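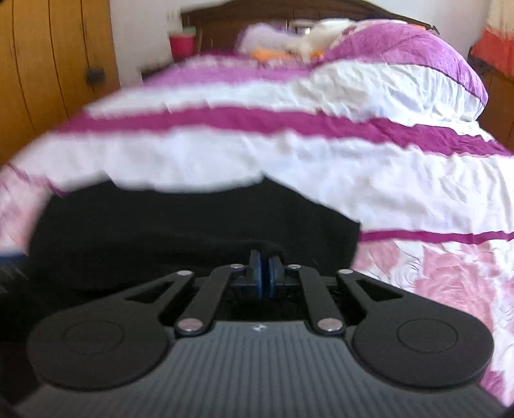
FOR IMMEDIATE RELEASE

Prilton Disputes "Resolved" Label on Belance Grip Fault

Independent testers say the maker's fix has not been shown to work on ordinary clothes

CIKVILLE, February 1, 2019 - Prilton, the independent home-product testing group, said today that it will not lift its safety notice on the Belance laundry-folding robot. The maker, Rowlands, announced last month that the grip fault in the machine was "fully resolved." Prilton has read the report behind that claim and does not think it supports the word "fully," or for that matter the word "resolved."

The fault was first logged in August. When the Belance jaw closes on a garment with buttons, it sometimes reads the button as the far side of the fabric, decides it has missed, and squeezes again with more force. In Prilton's own test room the second squeeze cracked buttons and pulled threads. In one case the jaw stayed shut after the stop button was pressed, and a tester had to switch the machine off at the wall to get her sleeve back. She was not hurt. Prilton considers that a matter of luck.

Rowlands says its new software was checked in 764 folding runs with no repeat of the fault. Prilton asked for the run sheets. Of those 764 runs, 151 used clothing of any kind. The rest used towels and pillowcases, which have no buttons and never caused the problem in the first place. The sheets do not say how many of the 151 garments had buttons, and a second request for that detail has gone unanswered.

"If you want to know whether a door sticks, you open that door," said Arwel Ruddock, head of testing at Prilton. "I have 764 results in front of me and most of them are about towels. I would like to be told the machine is safe. I would also like to see it."

Prilton has started its own garment work, using a hand-held gripper on clothes laid out on a bed. The point is to record how the fingers meet real fabric, at real angles, before anyone argues about software. Dark knitwear is getting most of the attention, both spread out and bunched up, as it was the type of clothing most often named in owner complaints.

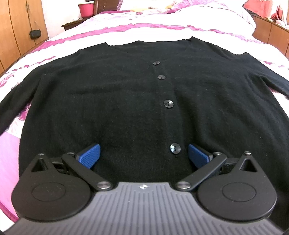 A buttoned cardigan is a hard case for any gripper of this kind. The pads may take hold beside a button or right on top of one, and a soft knit gives way under them in a way a towel does not. Dark buttons on dark cloth are also difficult for a camera to pick out. Rowlands' report mentions none of this. It does have a long section on folding speed.

Prilton wants to be fair about what it does not know. A person holding a gripper is not a Belance, and these sessions will not prove that the machine is dangerous or that the new software has failed. They will show which grips need to be tried on the machine itself, with the updated software loaded, and that is the test Prilton has asked Rowlands to allow. The company has offered a demonstration at its own site instead, with its own laundry. Prilton has declined.

Until the results are in, the notice stands. Owners are asked to:

Keep buttoned garments out of the Belance, with or without the update.

Stay at least 5 feet away while the jaw is moving, and keep children out of the room.

Unplug the machine if the jaw does not open when stopped. Do not pull on the garment.

Prilton has given Rowlands 60 days to hand over the missing garment records and a machine running the current software. Whatever arrives will be published in full, and so will the date it arrived.

"They may well have fixed it," Ruddock said. "So far we have their word and a great many towels."

Owners who have had a jaw stick or a garment damaged can write to the Prilton test desk in Cikville. Please include the software version shown on the machine's start screen, and keep the garment.

Media contact: Arwel Ruddock, Prilton, Cikville

###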